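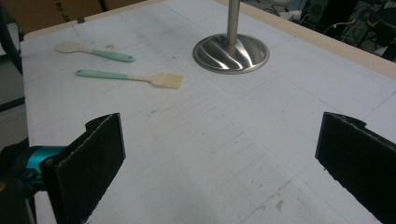
Teresa Żak reckons a kitchen utensil stand is only any good if you can reach it with a spoon still dripping in your other hand, and she said so twice at the Drirkwood kitchen swap before I'd even got my coat off.

News > Ternosville > Out and about

I'd popped in for 30 minutes and stayed till teatime (no regrets!). The swap is back at the Drirkwood hall for October, and it's all utensils this time, so I had a good nose at the mint-green handles and the shiny steel stand. Marianna Kaczorowski, one of the organisers, told me more than 500 bits and bobs changed hands last spring, and they'd love to beat that. Bring up to eight clean items and swap like for like. Doors open at 10am.

Recent items
Arnaud bakery to open earlier
Boltska bus stop moves again
Allotment waiting list reopens

Comments
Eifion Penry: Are potato mashers allowed? Got three.
Jadwiga Duda: Yes Eifion, took one myself last time. Still haven't found a decent ladle though.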